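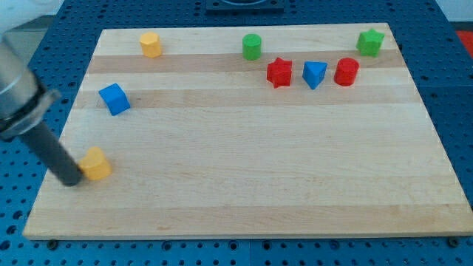
Fig. 1. Block board with the arm's rod tip down beside the yellow cylinder.

Drengate Manipulation Group: Minutes of the Project Review

Wednesday, January 16, 2019

Present: Silvana Figueiredo (chair), Hamisi Rashidi, Shengli Long, Heloísa Amaral (minutes)
Apologies: Wagner Medeiros

1. Minutes of the last meeting
Accepted with one correction. Under item 4, "the method generalizes" should read "Shengli believes the method generalizes."

2. Pushing results
Shengli presented the results for the policy that takes a typed instruction and pushes blocks with the rod. It was trained on 3019 recorded pushes. He reports that it follows short instructions such as "move the yellow cylinder toward the blue cube" well enough to go into the Tellberg report.

Hamisi asked what counts as following. Shengli said the named block ends up nearer the target than it started. Hamisi said that a block nudged by accident would pass that test, and so would one shoved half an inch and then abandoned. He would not sign off on a success rate built on it. Silvana agreed the bar is too low. Shengli thinks a fixed stopping distance will punish the policy for small errors at the end of a push. Hamisi said those are the errors he wants to see.

3. Do the words matter?
Long discussion. In Fig. 1 the tip is almost touching the yellow cylinder, and the front of the board is bare. Hamisi's point was that from a start like that, a policy that ignores the sentence and pushes whatever is closest will look clever whenever the sentence happens to name the closest block. He asked how many test starts were of this type. Shengli did not have the number.

Heloísa noted that shape words may be doing very little. There is one blue cube and one blue triangle, so "blue" alone still leaves a choice, but there is only one cube on the board, and "cube" would settle it without the color. The two stars, red and green, are a better test, as are the cylinders. Of the 14 test instructions, 3 need both color and shape.

Silvana asked for a run with the instructions shuffled. If the scores hardly drop, the language claim comes out of the report. Shengli objected that this would take bench time from the Tonex comparison. Silvana said the comparison can wait.

4. Scoring
At present Shengli scores his own runs. Wagner sent a note offering to score from video without seeing the instruction first. Accepted. Hamisi wants the failed runs kept too, including those stopped early. Some from November were deleted and cannot be checked.

5. Guerra abstract
Not approved. "Understands natural language" is to be struck. Shengli will propose other wording.

Actions
Shengli: shuffled-instruction run; list of starting positions with the nearest block marked; new abstract wording.
Hamisi: written success rule with a stopping distance.
Heloísa: 6 more instructions using the stars and cylinders.
Wagner: blind scoring of all kept runs.

Next meeting when the shuffled run is finished.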